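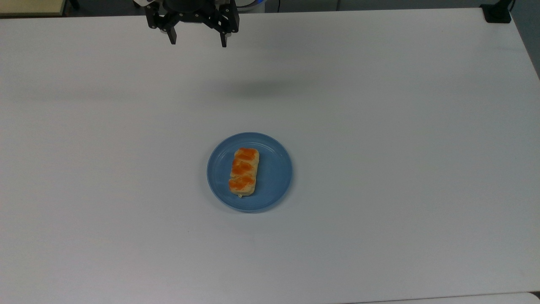 About Flikmont

Flikmont is a small tableware company in Skalcombe. We design and sell plates, bowls and serving dishes for everyday meals, and we have kept the range short on purpose. At the moment there are 43 pieces in it.

Yaa Lamptey started the business after several years of buying dishes for restaurants. She wanted plain plates that stacked well and could be bought one at a time, so that a broken one didn't mean a whole new set. We still sell everything singly.

Our two lines are Bonsu and Indon. Bonsu is the round one, with a raised rim and a flat well, and blue is the color most customers order. Indon is deeper and meant for soups and stews. The two can be mixed on the same table – plenty of our customers do.

New shapes are looked at on a plain white tabletop before anything else. A color that seems right in a catalog can look gray or too bright once it is set down on white, and we would like to find that out early. After that, samples go home with staff and get used for a few weeks. We ask about weight, stacking and how easily sauce runs over the edge.

The shop and the stockroom share one building of 900 square feet. We ship to 52 stores and to home customers, and orders placed before noon leave the same day. If you are trying to match an older piece, send us a photo of the front and the back. We keep samples of discontinued colors and can usually tell you which current one comes closest.

The shop closes for stocktaking during the first week of November. Email is answered as usual.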